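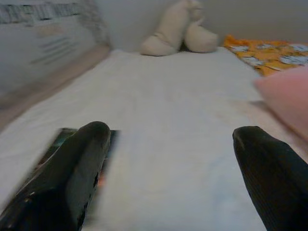
Bedding drive: beds first, then the cupboards

Quick one from me as the hall newsletter goes off tonight and I've only just sat down. The spring bedding sort is in March again, Marnwood as usual, ground floor. Please start looking through your own cupboards now. Not the week before. You know who you are.

What we're short of: plain white sheets, any size. Single pillowcases. Blankets for children's beds, bright ones go first, anything orange or yellow with a cartoon print on it gets picked straight off the pile. Last time we gave out 154 sets and could have done with plenty more.

What we've got too much of: curtains. No more curtains please.

Soft toys are fine if they're clean. Wash them first, cool wash, and dry them right through or they smell by the time they get to Drurnbridge. Pop them in with the bedding for the same bed, it saves us matching things up later.

Do strip the bed right back before you pack anything up. Books, notebooks, phones, all sorts get rolled up in sheets and then it's me on the phone trying to find whose it is. Shake everything out. Twice if it's come off a child's bed.
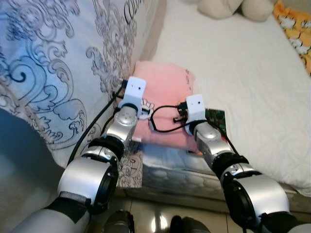 Pink pillow with its little white crown, next to the blue scroll pattern.

Patterned covers, yes, we do take them. Big swirly ones too. Somebody asked if it all had to match and no it doesnt, but keep a cover and its pillowcases together if you can, safety pin through the corner or an old stocking round the lot. Pillows need to be clean and not lumpy. Small cushions count as cushions, so they go in the other bag, the one marked C.

Bags are at the Karimi shop, behind the till, ask. There are 4 sizes and the biggest is too heavy to lift once it's full so don't fill it. Label on the outside with what's in it: single, double, cot, mixed. Mixed is allowed but not loved.
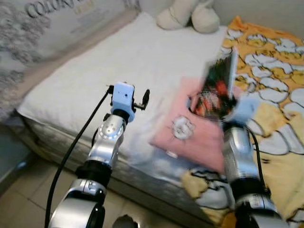 Predholm, 12 November 2023

Small things first, then blankets, then covers, sheet last. That's the order we're using for clearing a bed this year, it keeps the little bits from going missing in the folds. Fold blankets in thirds longways. Leave mattresses where they are, we can't take them, even nice ones.

Drop-off is at the side door, ring 732 on the entry pad and wait, it takes a minute for someone to get down the stairs. If it's raining put the bags inside the porch and not under the gutter.

Offers of a van or a spare afternoon to Tiina Saarela, extension 556, or leave her a note in the pigeon hole. Mornings are best for ringing. She's also after the big folding table if anyone has borowed it.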